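Notes for Session 4: Getting Employers to Talk to You

Okay, so last time we ran out of clock just as it was getting good, and a few of you came up afterward to ask the same thing, which was more or less "fine, but how do I get anybody to answer my email?" I'm starting there. These notes cover what I said in the room plus the bits I skipped, and I've moved the Damville material to next week.

Quick recap for those who missed it. We were looking at small training grants, the kind where a public agency or a foundation puts up part of the money and local employers put up the rest, in cash or in staff time. We said the money is usually the easy part. I still believe that! Most of the programs I've worked on that fell over did so for lack of employers, and the grant sat there half spent while everyone wrote polite letters to each other.

Who you are trying to reach

Start with the person and leave the company for later. In a firm of 15 people, there is no training manager. There's an owner, and there's whoever the owner trusts with the schedule, and that second person is the one you want. They know who can't run the new machine yet. They know who's about to retire. They also know exactly how much it hurts to lose someone from the floor for an afternoon, and they'll tell you if you ask.

In a bigger place (Furnden, which I keep coming back to, had 700 on the payroll when I worked with them) you get the opposite problem. There's a whole department with "learning" in its name, and it's full of nice people who can't say yes. I spent most of a spring having coffee with them. Good coffee, no trainees. What moved things was a shift supervisor who wanted his new hires to read a work order without calling him over, and who had the standing to walk upstairs and say so.

So before you write to anyone, fill in this much:

What does this person lose if nothing changes?
Who would they have to ask before saying yes?
What's their busy season?
Have they been burned by a program like ours before?

You won't know the answers at first. Guess, write the guess in pencil, and fix it after the first call.

The first contact

Keep it short. I mean really short, four sentences if you can stand it. Say who you are, say what you noticed about their business, say what you're asking for, and say how long it'll take. Halima Osagie, who taught this course before me and whose old handouts I still steal from shamelessly, used to make people read their emails out loud standing up, and if you had to take a second breath before the actual request, you sat down and rewrote it. We'll be doing that in class, sorry.

Here's one I sent to a cabinet shop, with the name taken out:

"Hello, I run the evening skills program at Whitelaw. I saw you've had the same finisher job posted since winter. Could I come by for 10 minutes and ask what you'd want a new finisher to know on day one? Any morning before eight works for me."

It got a reply the same day. I should say that I've sent versions of it that got nothing at all, so don't frame it and hang it on the wall. But look at what it asks for. It doesn't ask for a partnership, or a letter of support, or a seat on anything. It asks for a small piece of someone's morning and it's clear I've done a bit of homework.

Please don't attach the program brochure. I know you're proud of it. Send it later, when they ask.

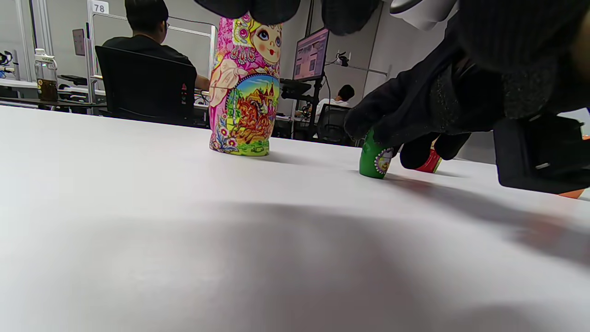
Every employer's first answer about what they need has another answer tucked inside it, and the second conversation is where you go looking for that one. You ask what they need and they say "people with a good attitude." Everybody says that. Don't argue and don't write it on the form as a training need, either, because you can't build a course on it. Think of a nesting doll, a big pink one with flowers all over and a nice rosy-cheeked face: the outside is the part made for company, and you have to be a little patient to get to the next one. Ask what a bad attitude looked like the last time they saw one. Now you'll hear that a guy kept walking off before the end of shift, or that someone hid a mistake and it cost them an order. Ask again. Why did he hide it? Well, he couldn't read the gauge and didn't want to say. There you go, that's a training need, and you can teach it.

I usually stop after three or four rounds of this. Past that people start feeling interrogated, and they're right to.

Write down the words they use. If the supervisor says "ticket" and your curriculum says "work order," change the curriculum. It's free, it takes a minute with find and replace, and the first trainee who walks in saying "ticket" will sound like they belong there.

What to offer, and what to ask for

This is where people get shy. You've had two good conversations, they like you, and you'd rather do almost anything than bring up money. But they're waiting for it! They know there's a catch, so tell them what it is.

I put it on a single page, with two columns. The left column is what the program does: pays the instructor, finds the room, handles the grant reporting, screens applicants. The right column is what the employer does. Be specific here. "Support trainees" means nothing. "Release two staff for one afternoon a week through the end of April" is something a person can say yes or no to, and a no at this stage is a gift, because you can adjust it. Maybe mornings work. Maybe it's one person and the owner's nephew.

With Panance we had the match written as cash and it was going nowhere. We sat down again and rewrote it as equipment time, meaning our trainees could use their line after the day shift went home, and they agreed before I'd finished my sandwich. Same value on paper. Check with your funder before you do this, though, because some won't count it and some want a log sheet signed every single time. (Ours wanted the log sheet. I have opinions about the log sheet. Ask me at the break.)

A word on promises. Don't guarantee that the trainees will be good. You can promise how many hours they'll have had and what they'll have been tested on, and you can promise to pick up the phone when one of them doesn't show. Don't let the employer promise jobs they don't have, either. I ask for a guaranteed interview and I get that in writing. If they want to go further, lovely.

Staying in touch after the yes

The gap between the handshake and the first class is dangerous. In my experience it's where you lose people, mostly through plain silence. They said yes in one season, they hear nothing, the person you dealt with changes jobs, and by the time you call with a start date you're a stranger again.

So send a short note every couple of weeks, even if the news is dull. "Still waiting on the room, should know soon" is a perfectly good note. Get a second name at every company, too, and copy them in from the beginning. And if there's a delay on your side, say so before they find out some other way. I once let a delay go unmentioned because I thought I could fix it in time. I couldn't, and the owner had already moved her whole schedule around for us. She was very decent about it and she has never worked with me again.

For next session

Pick one real employer within driving distance. Write the four-sentence email, and bring it on paper, double spaced so there's room for other people's pencils. Don't send it yet.

Also draft your two-column page for the same employer, with at least one line on the right-hand side that makes you a bit uncomfortable to ask for.

Read the Damville packet, mainly the employer letters at the back. There are 10 of them, and I'd like you to mark the ones where you think the writer meant it. We'll compare. Last year's group disagreed about nearly all of them and it was the best argument we had all term.

If you can't make it, drop your email draft in my box before 5 p.m. and I'll bring it back with notes on it.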